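Home Shop Gift Boxes Corporate Delivery Contact

The Pilla Tea and Biscuit Box

I started packing the Pilla box in May, when a friend wanted something to send her mum that wasn't flowers again. She liked it, her mum liked it even more (I got a phone call!) and it has been in the shop ever since.

Inside you get 100 tea bags from Titent, a proper strong breakfast blend, plus 4 packets of biscuits and a jar of plum jam. The jam is 275 g and comes from Volodymyr Levchenko, who makes it in small batches, so now and then I have to swap it for his apricot. I'll always email you first if that happens – some people are very firm about plum.

You can add a handwritten card at the checkout. Write as much as you like and I'll squeeze it in somehow, though my handwriting does get smaller towards the bottom.

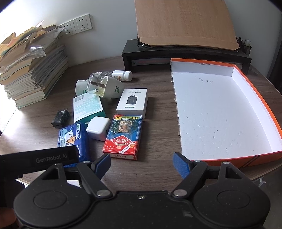
Orange-sided tray on the desk

Postage is included anywhere on the mainland. Order before noon and it goes out the same day, except at weekends. If you're sending to an office, please put the person's full name and the floor on the label, as I've had a couple of boxes sit at reception for a week.

Sending lots of them? I do company orders too, with your own message on the ribbon, and I can post each one to a different address. Just send me a list and tell me the date you need them by – the earlier the better in the run-up to Christmas.

Product code: 649

Recently viewed
Um Chocolate Selection
Driltero Coffee Hamper
Titent Loose Leaf Gift Tin
Pilla Mini Box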